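# Stolen or missing art: quick FAQ for Vedent policyholders

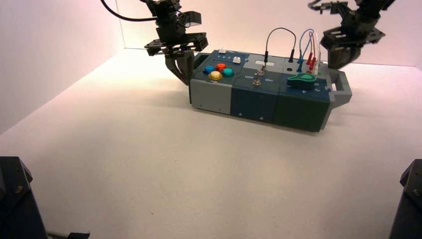 Jessie Gourlay

**Painting's gone. Who do I call first?**
Police. Then us. Get the report number before you hang up.

**How long do I have to file?**
4 days from when you found out. Away on vacation? Clock starts when you get home, not when the alarm went off.

**What do you need from me?**
Photos front and back, reciept or auction invoice, last appraisal. Form 542, signed. Frame measurements if you have them.

**My appraisal is old.**
Send it anyway. If it's dated before June of last year we'll have Orwood do a new one from your photos. You don't pay for that.

**Can I offer a reward?**
Ask first. Please. Posting a number online before Trusgate has talked to the police has messed up 2 claims already this year.

**I have a Kubíček print, one of an edition of 100. Covered?**
Yes if it's on your schedule with the edition number. If it just says "print, hallway" we're going to have a long phone call.

**It came back after you paid me. Whose is it?**
Ours on paper, but you can buy it back for what we paid out, less any damage. Let us know in writing wether you want it.

**Car was taken too?**
Seperate policy, separate claim. Same police report is fine.

Updated 29/09/2018. Storage unit questions still to be added.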